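The Bunstead pocket radio, after nine months of bad news

I bought the Bunstead in January, mostly because I'd got fed up with following foreign news on my phone. You open one story about a summit and forty minutes later you're reading strangers shouting at each other underneath it. I wanted the bulletins and the long interviews with ambassadors, and then an off switch.

It does that very well. The little Bunstead picks up FM, medium wave and shortwave, and it has 50 presets, of which I use 10 at most. Reception on medium wave is lovely after dark. I followed the whole of the Kravchuk talks on it from my kitchen (all three rounds, including the one where both delegations walked out before lunch and then came back for the fish), and I only lost the signal when the microwave was on.

The speaker is tiny but it's made for voices. Interpreters come through clearly, even when they're talking over the minister, and if you've ever tried to follow a joint press conference on a cheap set you'll know what a treat that is! Music sounds like it's coming out of a biscuit tin, so don't buy it for that.

Now the grumbles. The tuning wheel is far too sensitive. My friend Kwok-wai Lui has the older Barier set, which costs a bit more, and the wheel on his has a proper stiff click to it. We sat them side by side for the evening the Dedport ceasefire was signed and his found the station in seconds while I was still sliding past it and swearing. The Barier also has a backlight you can leave on. Mine goes off after a few moments and I end up prodding it like a doorbell.
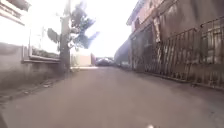 Battery life is better than I expected. It takes 2 AAs and I get a good few weeks out of them with the morning and evening bulletins, longer if I use earphones. The maker sells a rechargeable pack rated at 2000 mAh, but I haven't bothered with it.

One more thing, the alarm. It starts at full volume whatever you set, so I was woken all summer by Gilberto Cuadros explaining sanctions at the top of his voice. I like his programme, but I don't like it that much at six in the morning.

Would I buy it again? Yes, though if you do a lot of hopping between stations I'd pay the extra for the Barier. Mine lives on the windowsill by the bread bin now, with the aerial pointing at next door's shed, where it gets the best signal.

Posted 23 October 2020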